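Ticket 234 – Cloth handling: grip rule rejects valid episodes
Project: Merer
Site: Plillwood
Opened: 17 Apr 2018
Status: Resolved, document change pending
Priority: Normal

Problem
The checking script flags cloth episodes as non-compliant with section 4 of the Gudine handling rules. Section 4 says both grippers must be closed on the cloth before it is lifted clear of the table cover. In the last batch of 300 episodes, 20 were flagged. On manual review, the operators had followed the rule in every one of them.

Checks made
Gripper clocks compared with the head camera clock. No drift found.
Jaw calibration repeated on both hands. Readings within limits.
Script rerun on the January batch with the same settings. No flags.
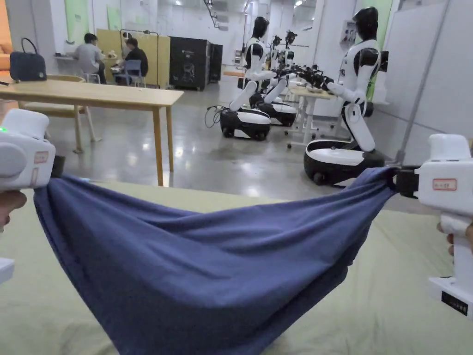

The script takes jaw width as its only evidence of a grip. The closed threshold was set in January using thin cloths held by a single layer. When an operator gathers the end of a garment, the jaws stop wider than the threshold and the grip is logged as open. The lift is then recorded as one-handed, and the episode fails.

Lowering the standard is not proposed. The two-handed rule protects the later folding steps and should stay as written. The fault is in how the script tests for it.

Proposed change
1. Treat a jaw as closed when its width has stopped changing and the motor load is above the holding value.
2. Keep the old width limit for single-layer grips only.
3. Add a line to section 4 stating that bunched grips are allowed, provided both jaws hold cloth before the lift. 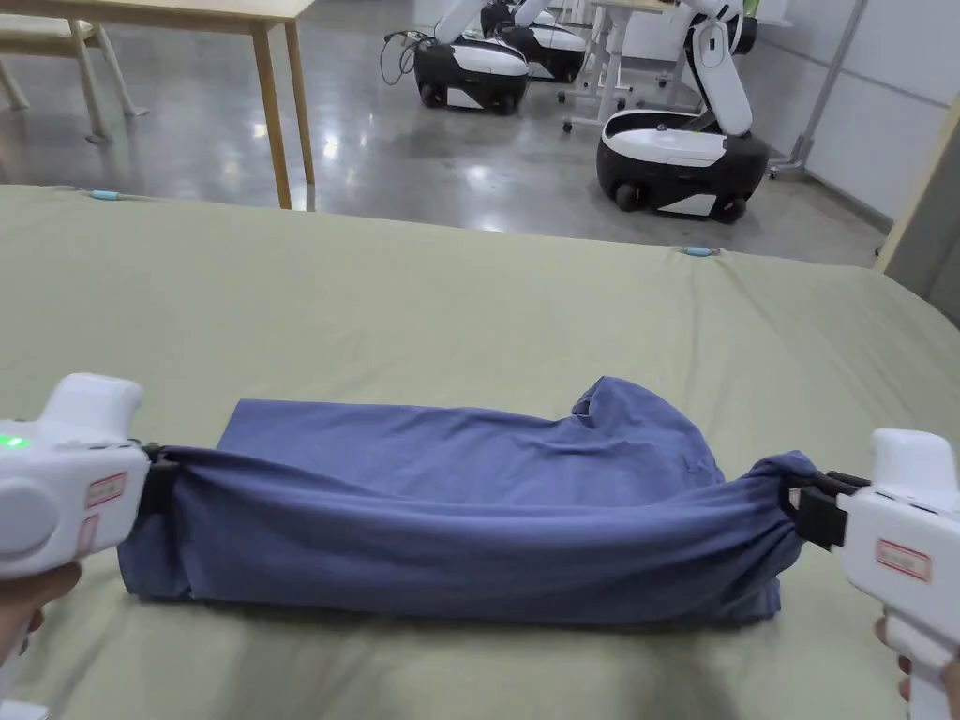
Nair: Agreed on 1 and 3. Point 2 leaves two tests in place and the operator would have to declare the grip type at the start. Please drop it and use the load test throughout. Also, section 4 needs to say what happens if one end slips during the lift – restart the episode, or lower the cloth and regrip?

Reply
Point 2 withdrawn. For slips, the wording will be: lower the cloth to the cover, regrip with both hands, carry on, and mark the episode as regripped. Load test applied to the flagged episodes and all 20 now pass. Ticket stays open for edits to section 4 until the new text is issued.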